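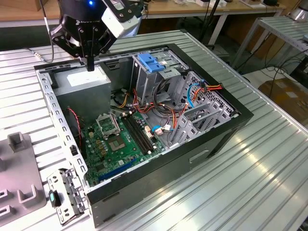

odair_m: Stripping down old office towers for the school sale and I'm stuck on what to leave in. We've got more than 200 of them and I'd like the good bits kept together. With the CPU socket open like that, pins showing, would you cover it before storing the case? I've got a roll of tape - bad idea? 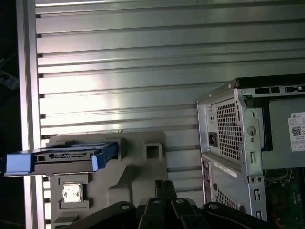 stoltik: Please no tape, Odair. The glue gets on everything. Find a proper plastic socket cover, and put the drives in anti-static bags while you're at it.

ronaldo_c: Disagree on the covers. Close the load plate, put the side panel back on, done. I stored two that way from November and both boot fine.

stoltik: Two isn't 200, mate!

odair_m: Okay, no tape. I'll order covers and bag the drives.
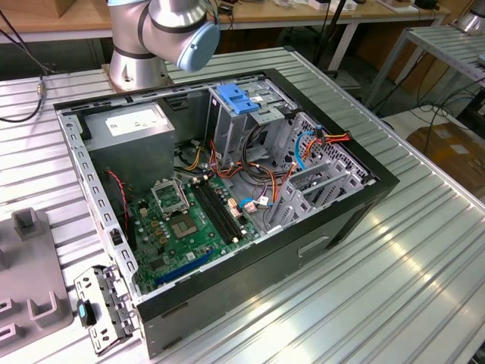
The cables are my other headache. I'd rather leave the power leads in and tie them back so they don't snag, but do buyers care about the colour of a zip tie? Probably not.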